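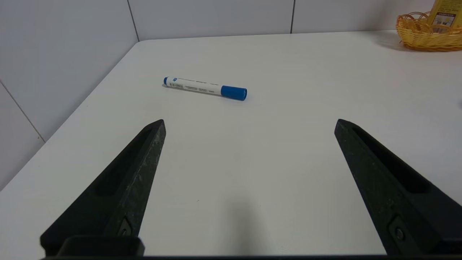

3 April 2026

Good Friday, no lectures, and I still set an alarm! I wanted the arm to myself before everyone else on the course remembered that the lab stays open over the holiday. The bus from Arkodville was nearly empty and I had the door code typed in before the kettle person had even been. Bliss.

So, where are we. The project is tidying up. You put a few everyday things on a white table and the arm has to pick up the one you ask for and put it where you ask for it. It sounds like nothing. A toddler can do it. We have been at it since the start of term and I am still completely in love with it, even on the days when it closes its fingers very carefully on thin air.

Today's job was recording. We drive the arm by hand with the little controller, and the computer saves what the wrist camera sees along with every movement of the joints, and later the program learns from all of that. We said at the planning meeting that we wanted 300 good runs before we trained anything again, and I am pleased to write down that we have them. My share this morning was 36. My thumbs ache and my neck has gone peculiar.

The marker pen is still my favourite thing to pick up. It's light, it's thin, and if you come down a bit crooked one finger touches first and the pen swings round. I've got a knack for it now. I stop well above, turn the wrist until the fingers sit either side of the barrel, then go down slowly with my tongue sticking out. I've noticed I tilt my own head as well, as if that would help the arm. My runs got smoother once I put the chair further back, so I must remember to do that next time.

What I hadn't thought about enough is how white everything is. White table, white walls, white pen with blue ends. On the wrist camera the blue is what I steer by. I wonder if the program steers by it too, and whether it would be lost with a red one. I wrote that on the whiteboard as something to try. Somebody will rub it off, so I'm writing it here as well.

Lunch was a cheese roll on the steps outside, in proper sunshine. Then back in for the tall things.
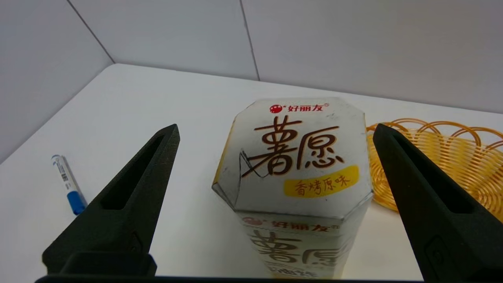 I do like working with the crisp canister. It has six sides and a flat lid with 薯愿 across it in big brown brushy characters, and I have stared at that lid for so many hours that I could draw it from memory. There is a bit of pen scribble on it too. With the marker you worry about the angle and hardly at all about the height, and with this it's the other way about. Come down too far over the top and you bump the lid. Come in too high up the side and I never feel sure of the grip. And being six-sided, it matters which faces the fingers meet - two flat ones opposite each other, if you please, and not two corners. I spent ages just practising the approach without closing the gripper at all, which I enjoyed far more than I should admit.

The woven basket is a different matter. For now we only use it as somewhere to put things, and I'm glad, because I have no idea how you'd teach anything to grab that loopy rim. Maybe by August, if they let us carry on over the summer.

Afterwards I copied everything to the drive in the folder called Lusier (all our folders have silly names, the old one was Olludine) and looked through the morning's recordings at double speed. I threw out 2 where I'd wobbled badly. It hurt a little, but bad runs teach bad habits, and I had done a few extra to be safe. The run counter for the whole year now says 534, counting all the early ones from before we changed the camera settings, and those can't be used for training. Still a lovely number to see on the screen.

The Hollmann cup is after the holidays. Each team gets one table, a set of objects they haven't seen before, and a time limit. Last month I'd have said we would be happy just to turn up. Now I think we might get a few things into that basket!

Training is running tonight. I've promised myself I won't log in to check on it before breakfast. Bath, toast, bed. Must take a cushion on Monday if the building's open, and find a red pen.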